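Subject: Re: [skills-consumables] Thread memory and knot slip in old stock
From: Sabina Gajdoš
To: skills-consumables list

Hạnh Quan wrote:

> We have inherited a cupboard of out-of-date monofilament at Josham,
> mostly Plolik 3-0 on a curved needle, and I would like to use it up on
> the basic closure course. Two of the tutors say it is unfit because it
> will not lie flat and the first throw slips. Is this age, or is it how
> it was stored? And is there any point in keeping a log by lot number
> for training stock? The Solstead sheet says yes, but does not say what
> to put in it.
>
> Hạnh

Hạnh,

Both, but storage first. Replies in order.

1. Memory

Monofilament keeps the shape it was wound in. A packet stored flat at room temperature for years will come out with a set at each turn of the card. Most of this can be removed by holding the strand near the needle end (not by the needle) and drawing it out slowly under a steady pull before the first bite. Do not jerk it, and do not run it between gloved fingers more than once or twice, as this roughens the surface and makes the slip less predictable. A strand that still coils after two pulls goes in the bin.

Watch the thread while it is under tension. A sound strand runs straight between the two holding points. A strand with a flat spot or a crushed section shows a kink there, and that is where it will part.

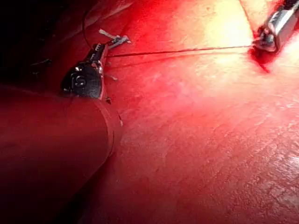
2. Slip on the first throw

I would not blame age for this without a test. Tie a surgeon's knot followed by two single throws, opposite directions, over a short length of tubing. Trim the ends to 4 mm, load it by hand and look at the ends. If they have drawn in, add a throw and repeat. We did this with 16 packets from one old lot and 16 from a new one. The old lot needed one more throw to hold. That is a nuisance on a timed exercise but it does not make the thread unusable for teaching.

Braided stock is a separate matter. If it has been damp, I would not keep it for anything.

3. Crushing

Before you condemn a lot, check what is gripping it. Toothed jaws are meant for the needle. Closed on the strand, they leave a row of small dents, and the break that follows is then put down to bad thread. We had 71 breakages reported in one term and most of the returned ends had marks on them.

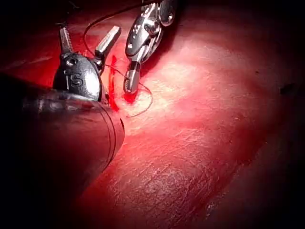

Jaws open upward; the fine teeth run along the left-hand one.

Ask the tutors to have trainees pick up the strand only in the part that will be cut off. It is a simple rule and can go on the bench card.

4. What to log

Lot number, expiry, date opened, who issued it, number used, number binned and why. "Why" needs a fixed list or you will get twenty spellings of "snapped". Ours is: coiled, kinked, crushed, needle detached, packet damaged, other.

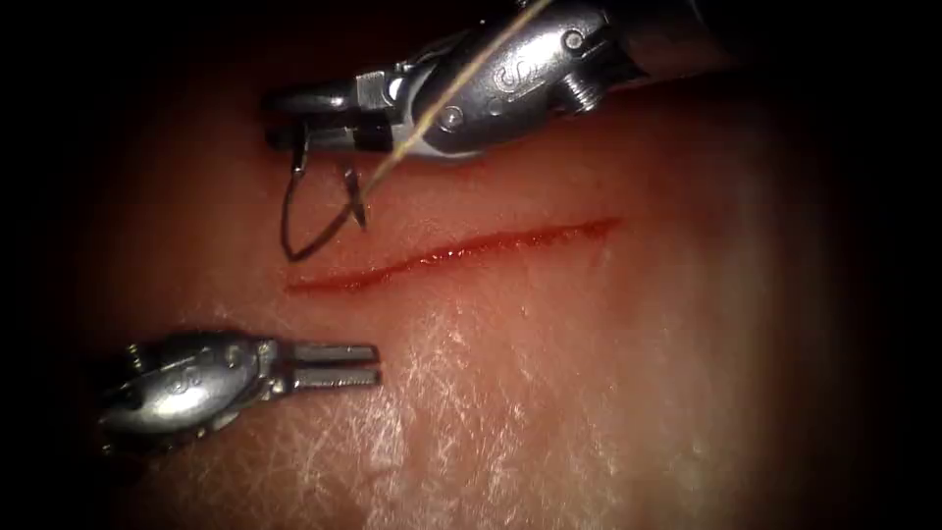 Keep the training log apart from the clinical one and mark every box NOT FOR PATIENT USE on two faces, including the lid. Our current sheet has 1,209 lines and the only column I would drop is the supplier code, which duplicates the lot number for everything we get from Võ.

One correction to the Solstead sheet while I am here: it gives the expiry column as optional. Fill it in. Without it you cannot answer the question you have just asked.

I can send the blank log as a spreadsheet if you want it. It will need the lot column set to text or the leading zeros disappear.

Sabina

--
skills-consumables: to leave the list, send a blank message with "leave" in the subject line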